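The rulebook that lives on the fridge

I have wanted to write this one for ages, because house rules for recording sessions are my favourite subject and hardly anybody I know will listen to me talk about them for more than two minutes. So you get it instead!

Some background for newer readers. Since November I have been collecting demonstrations with a hand-held gripper, mostly tidying and sorting jobs in ordinary bedrooms and kitchens. You squeeze, you pick something up, you put it down, and a robot arm somewhere gets to learn from it later. It's lovely work if you like small objects. I do.

Our written guide started life as one page by Valdemar Skov, and the first version was all about the tool: check the screws, wipe the fingertips, charge everything the night before. All fair. But it said almost nothing about the home you're standing in or the things you're picking up, and that's where the trouble always came from for us. So Prapai Klinhom and I rewrote it over a long weekend in Wusdale with far too much coffee, and the new one is taped to my fridge.

The rule I love most is "open before you arrive". Fingers should be fully open well before they get near the object, every single time. When I began I had a terrible habit of opening at the last moment, a sort of nervous flinch, and you could see it in every clip once Prapai pointed it out. A learner copies what it's given, flinches included. Now I open early, come in slowly, wait a beat and close. It feels silly for the first ten minutes and then your hand just does it.

Next, soft and stretchy things get their own section. Hair ties, bracelets, charging leads, necklaces, anything that changes shape when you touch it. We used to throw these in among the mugs and boxes and wonder why so many takes were messy. The guide now says to lay them out in a loose row with the odd overlap left in, and to go for the easiest one first. 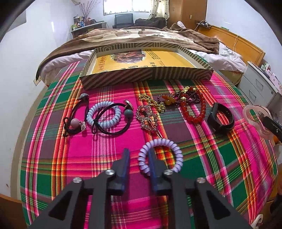

Overlaps were the cause of a proper argument, by the way. Myung-ja Do wanted everything separated, clean gaps, no tangles. I wanted real life, which in my house means a knot. We settled on this: a tangle is allowed if you would meet it in a normal home, and you must never make one on purpose to be clever. If you pick up two things when you meant to pick up one, you carry on, put both down gently and mark the take. No deleting! A marked mistake is useful and a missing one is a hole in the records.

Then there's the bit about other people's belongings, and I'd put this on page one if Valdemar would let me. Ask before you touch. Ask again before you record. Letters, medicines, screens and family photos go out of view unless the owner has said yes in writing. Jewellery goes back where it came from before you leave the room, and the owner checks it with you. None of that is difficult, it's just manners written down, but having it on paper means a new person doesn't have to guess.

Patterned covers are allowed too, which pleases me enormously. The old page told us to use a plain sheet. Well, who has a plain sheet? Snædís Hauksdóttir asked that at our last get-together and there was a long silence, and the line came out that same evening. Stripes, checks, flowers, bring them all. The only condition is that you smooth the cover flat at the start and then leave it alone, so the creases you make while working stay in.

We're still arguing over speed. I went back through 221 of my own takes and threw only 11 of them on the "too quick" pile, though Prapai says I'm being kind to myself and she's probably right. Her suggestion is to count under your breath while you reach. I've tried it and I end up humming, but it does slow me down, so perhaps the humming should go in the guide.

If you do this sort of work and you have house rules of your own, please send them to me! I'm especially keen on anything to do with necklaces. Ours currently says "lift from the middle, be patient", and I think we can do better than that before the next version goes up on the fridge.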